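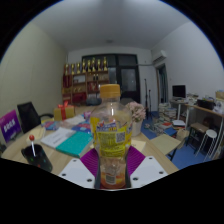 Botellas que se resbalan de la pinza: qué revisar

Las botellas de plástico fino dan más problemas que las latas o los tarros. La pinza cierra, levanta bien los primeros centímetros y la botella gira o cae. En el taller nos pasó con una Clevis de dos dedos, y el fallo estaba en las almohadillas.

Antes de tocar nada, corte la corriente y espere a que los dedos queden sueltos. No meta la mano entre las placas con el equipo encendido, aunque parezca parado.

Limpie las almohadillas con un paño humedecido en agua y jabón neutro. El alcohol reseca la goma. Déjelas secar al aire.

Revise los tornillos de las placas. Si uno está flojo, la placa cede y la botella sale torcida. Apriete un poco cada uno, alternando los lados.

Baje la fuerza de cierre. La nuestra venía a 49 y aplastaba el plástico; a 40 sujeta sin deformarlo. Con la botella casi vacía conviene probar aún más bajo.

Agarre por debajo de la etiqueta. El papel satinado patina.

Compruebe que el tapón esté bien enroscado. Un derrame sobre la mesa llega enseguida a papeles y enchufes.

Si después de todo sigue resbalando, cambie las almohadillas. Las de Risivar encajan sin adaptador y hay que dejarlas montadas 24 horas antes de cargar peso.

Actualizado el 14 de febrero de 2019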